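# Sorting out a scruffy block set

I got our blocks at the Restville jumble sale for £2, sticky as anything, and they've come up lovely! I do mine at the wooden table, a couple at a time, starting with a blue and a red.

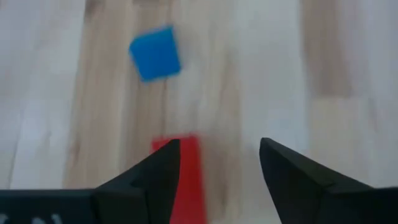
## Giving them a wipe

1. Wring your cloth out well (warm water, tiny drop of washing-up liquid).
2. Wipe each face, then go round the edges.
3. Stand them on a tea towel overnight. I did 17 on Saturday and ran out of towel!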